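Valldale students to show two-arm robot project in September

VALLDALE, 2021-05-01. The Valldale robotics club has finished the first stage of Fokow, a student project on handling everyday objects with two robot arms. Members will present it at the Tonach student competition in September.

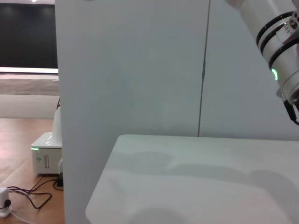
The club has 50 members and has worked on Fokow since last fall. "We wanted a task that one arm does badly," said club president Mandla Sibiya.

Students logged 1,619 practice runs during the school year.
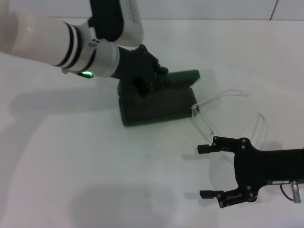

Each team writes its own control program and tests it on the club's table. Teams also decide which hand suits which job. A jointed hand with several fingers can curl over the top of a handle, while a two-finger gripper has a simpler shape to program. Faculty adviser Csaba Tóth reviews every program before it runs.

Small items are the next part of the work, including a glasses case with a hinged lid.

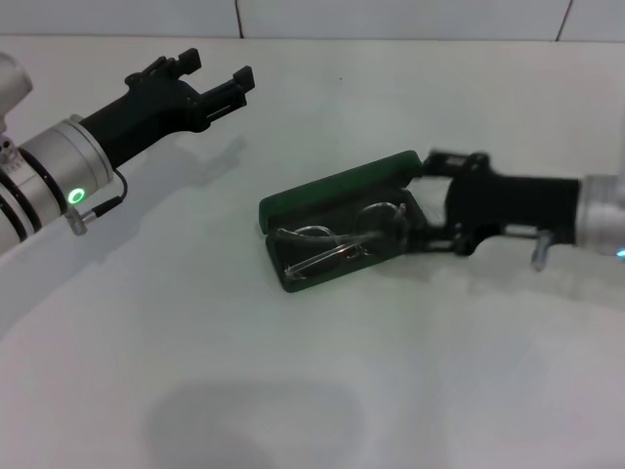
Competition and funding

Tonach entries are judged on 2 tasks. The club received a $300 grant from Amaral, a local parts supplier, toward travel costs. 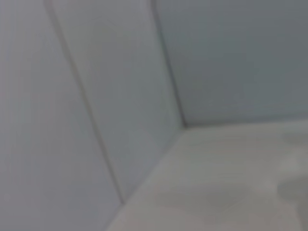
Who can join the club?
Any Valldale student may join, and no programming experience is needed. New members are accepted in September.

14 shares | 2 comments

Related
Valldale club opens sign-up for beginners
Tonach posts rules for student teams
Amaral names grant recipients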